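Home Opinion Letters Neighborhoods Archive

6 January 2026
By the Opinion Desk

Keep the bag you have

Every January I get the same itch, and I suspect you get it too. The holidays are packed away, the mail is full of sale flyers, and suddenly the bag I have carried for years looks tired and I start thinking a new one would make me a more organized person (it would not, but the feeling is very strong around the first week of the year). This time it was a Turunen, gray, with a pocket for everything, marked down to 239 dollars. I had it in my cart for 4 days.

I didn't buy it, and I'd like to make a gentle case for you not buying yours either. My old bag came from a little shop on Namis Street that has since turned into a place that sells smoothies. It has been to 3 weddings, a great many dentist appointments, and one very long bus ride with a leaking jar of my aunt's plum jam in the bottom. The lining has never been the same since the jam. The zipper sticks in cold weather and you have to talk to it a little. But I know where my keys are in that bag without looking, and it took me years to learn that.

We are awfully quick to call a thing worn out when what we mean is that we're bored with it. A strap that has gone soft is still a strap. A faded corner still holds up the groceries. My mother had one good handbag and one everyday handbag for most of my childhood, and when the everyday one split along the bottom she took it to the shoe repair man, and it came home with a seam much uglier and much stronger than the one it started with. I don't remember her ever mentioning it again.
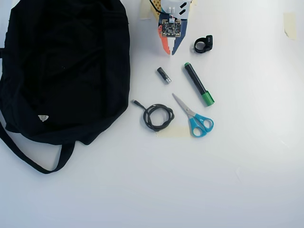 So when is it time to let a bag go? When it can no longer carry your things safely and a repair person you trust has told you it isn't worth the thread.

That second part matters to me, and it's the part most of us skip. Here in Wetuvero we still have a repair counter, at the back of the Kurkoria hardware store, past the paint, and I'm ashamed to say I lived here a long time before I used it. I brought in my zipper last winter expecting a lecture or a large bill and got neither one. I'd have paid 100 dollars and been glad — the real price was closer to a nice lunch.

I do understand that some people need a new bag. A student starting out needs one, and so does anybody whose back has begun to complain, and I wouldn't want a soul to feel scolded for it. Buy a sturdy one and enjoy it. But if yours is only a bit shabby, empty it out on the kitchen table tonight, shake the crumbs into the sink, and give it until spring. Mine still smells faintly of plums when the weather turns damp, and I've grown fond of that.

Get our opinion pages in your inbox every week. Enter your email to sign up.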